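Pluder bench safety rules: progress report to Turken

Period covered: up to the end of December
Prepared by: Vendula Hrubý

Summary

The work is on schedule apart from the stop-button tests, which are late. The draft rules for small robot arms on shared benches are written and have been tried at both sites, Utov and Phromma. We have spent almost 890 hours of staff time.

What was done

The draft now has six sections: who may switch an arm on, what has to be checked first, speed limits while a person is within reach, cables, objects left in the working area, and what to write down after a stop. The section on speed was rewritten after the Utov trial. The first version set one limit for all arms and staff could not apply it to the lighter ones, which were already slower than the limit allowed. We now ask each site to set its own figure and post it at the bench.

The start-of-day check has been cut to a single page. People at Phromma were filling in the long form at the end of the shift, from memory. The short form is signed before power goes on.

Two incidents were logged. In one, a gripper closed on a sleeve. In the other, an arm pulled out its own signal cable during a wide turn and stopped. There were no injuries. Both reports have been sent to you separately.

Cables and working area

This remains the weakest part of the draft. The rule says that loose wiring must be kept out of the arm's reach, but small arms are rewired often and the fixings get left off. We also ask that only the objects needed for the task stay on the table, and that liquids are kept away from powered parts. 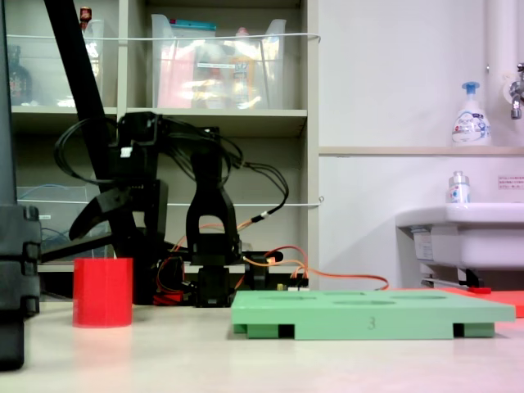 Theerawat Saithong thinks the cable rule is too strict as written. His view is that a bench used for development should be allowed free wiring at low speed, provided that the arm is never left running alone, and that tying everything down should apply only once the task is fixed. He has asked for this to be put to both sites before the text is closed. I agree with asking, though I would want the low speed defined first.

Still to do

Stop-button tests at Phromma, delayed by a missing part.
Wording on cables, after replies from both sites.
Thai and Czech versions of the one-page check.

No change to the budget is requested. The next report will include the test results from Phromma and the revised cable section.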